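Desk setup assistant, part-time
Liretham, office services
Posted 4/6/23

We are looking for two people to help set up desks in our shared work rooms. The job runs through November, two evenings a week, after the rooms close to members.

You will wipe down tabletops, put out power strips, run the cables off the side of the table and report anything worn or damaged. Some lifting is involved — mostly chairs and monitor stands. No experience needed. Myung-ja Na trains all new staff on the first evening.

Members plug in laptops, lamps and chargers all day, so each table gets its own strip, laid out where people can reach the switches.

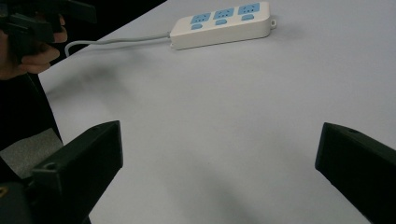

Cables should lie flat and not cross the work area. Strips that fail a check go in the bin by the supply closet with a tag on them.

To apply, send a short note about yourself and the evenings you can work to Min-kyu Jin at the front desk. Please include a phone number.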